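# What a Canvas Tote Does When You Put It Down

A canvas tote is two panels, a base and a handle. Most complaints about one come from the same fault: the fabric is too soft for the height of the bag. An empty tote in medium canvas will stand for a while if the bottom seams are stiff enough, then the front face folds in on itself and the rim closes over.

Coralie Halliday, who cuts bags for the small label Jornell, puts the piping at the base for that reason. A corded seam along the lower edge holds the footprint square. It does nothing for the upper half, and the canvas above it goes where gravity takes it.

The light khaki bag on the white tabletop shows the usual result. The darker piping keeps to its line along the bottom, while the front face has slumped and creased and the handle hangs in a drooping loop.
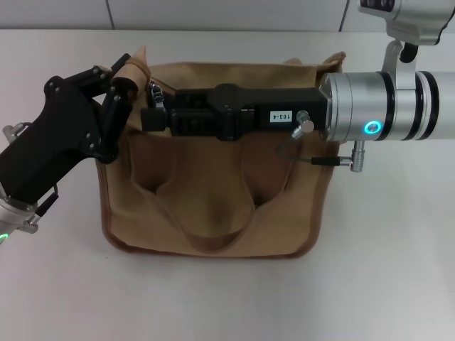
Should a canvas tote be stored empty or filled? Filled, loosely, with something that has no sharp edges – a folded towel or a pair of pillowcases is enough to keep the front from setting into creases.

Creases matter more in canvas than in nylon. Cotton yarn takes a fold and keeps it, and a fold that is left in place for a season will wear first when the bag goes back into use. Halliday presses hers from the inside with a damp cloth and a medium iron, working from the base seam up. She does not iron over piping. The cord flattens and the seam loses its spring.

The zipper is the next weak point. On a soft bag the pull should be worked with one hand on the fabric at the closed end, so that the tape is straight before the slider moves. Pulling against a bunched rim puts the load on a few teeth. A rub of plain wax every 50 uses is ample. More than that collects lint.

Lifting is simple. Take both sides of the top edge if the bag is empty, and the handle only if it is packed. A single corner pinched and raised twists the panel off its grain, and with repeated lifting the twist stays.

Where the bag is kept has some effect too. Cornel Preda fits out closets and workrooms, mostly in flat light gray panels with plain seams. He prefers a matte face, on which scuffs from bag hardware show less. His joints are left visible as thin dark lines, and he allows a gap of 2 millimeters for boards that move with the weather.
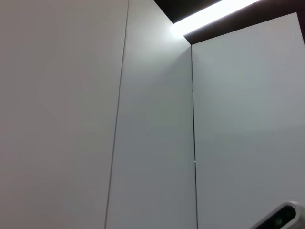

## Shelf or hook

A hook suits a bag in daily use. Hang it by the handle, empty, and keep the load off overnight. For longer storage use a shelf at least 20 inches deep, with the bag upright, the zipper half open and the handle laid over the front. Preda sets his shelves 9 inches above the floor at the lowest, to leave room for a broom.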